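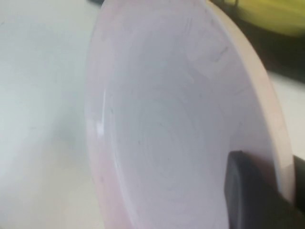 Feb 25, 2021
Posted by Yeoh to the Satmont Local History list

On the water supply before the Tenberg main, a list member wrote:

> I am trying to work out when the houses on the upper side of Satmont
> first had piped water. The county history says 1869, but my
> grandmother's family was still carrying water from the spring well
> after that. Was the 1869 date for the whole town or only the lower
> streets? Also, does anyone know how people managed washing up with
> no tap in the house? I have an old stone sink in the back room and
> no sign of a drain under it.

The 1869 date is for the lower streets only. That was the year the Tenberg reservoir was opened, and the first main ran as far as the mill and stopped there. The reservoir sits lower than the upper side of town, so water could not reach those houses without a pump. The pump house came later. I have not found a firm date for it, and the rate books I have seen skip the years that would settle the matter.

Your grandmother's family would have had a long wait. The subscription list for the upper main has 32 households on it, and the list is not dated either. If you send me the surname off-list I will check it against my copy.

On the stone sink - these were often filled and emptied by hand. Look at the outside wall at the same height. In two houses on my street there is a short stone spout that let the water run into the yard, and in both it had been plastered over on the inside. A sink with no spout was bailed out into a bucket. Dishes were washed in a basin set in the sink, in one lot of hot water, glasses first and pans last. The plates then went to a rack on the wall or were dried at once with a cloth.

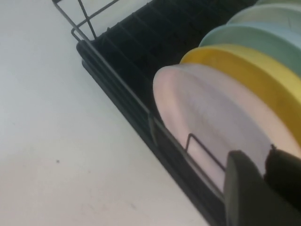 Dish rack and tray on a white countertop.

The wall racks are worth looking for too. Most were taken down when kitchens were redone, but the holes for the brackets are often still there under the paint. Ours were in a line 2 feet above the sink.
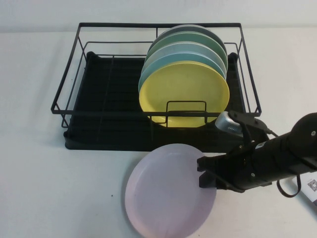
Photo: Yeoh

There is one more source you could try. The Vetumix works kept its own well and sold water by the bucket to people living near the gate. The account book was shown at the October meeting and it runs to 100 pages, with customers entered by house name and almost never by surname. You would need to know what the house was called at the time. The old deeds should give you that.

I would be glad to have a copy of anything you find on the spring itself. The only map I have that marks it puts it on the wrong side of the road - or else the road has moved.

Yeoh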